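From: Siv Tveit
To: pantry-list
Subject: Re: [pantry-list] The snack table, again

Tuesday afternoon:
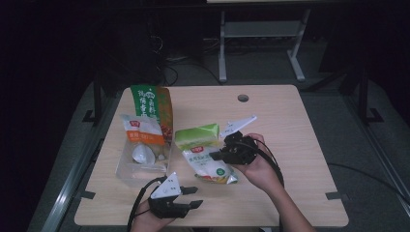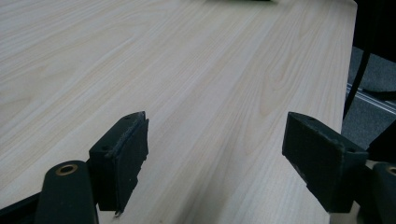 Two views of the snack table; the packets are in the first.

On Oi-ling's points, in order.

Oi-ling Yau wrote:
> Can we please settle what lives on the table and what goes in the
> cupboard? I opened the cupboard this morning and found 2 bags of
> rice crackers, both open, neither clipped. Also, who is in charge
> of the clear plastic container? I thought it was for small packets.

It is for small packets. There is one small packet at it, the white and orange one, so the system is working at a fraction of its potential. There is also a white spoon-shaped thing in there. If it's yours, please come and be reunited.

The tall green bag can stay out as long as it stays upright. It is already leaning. The white bag with the light green top is crinkled along its lower edge and I suggest we let it be.

As for the cupboard, I clipped one of the crackers and ate the other, which I consider a fair split.

So-ying still has the kitty, which stands at 251. Ming-te would like 100 of that for a bigger container. Chia-jung would like 101, on the grounds that she wants lids. Reply to the list by Friday, and please trim your quotes. The last thread on this was longer than the table.

Siv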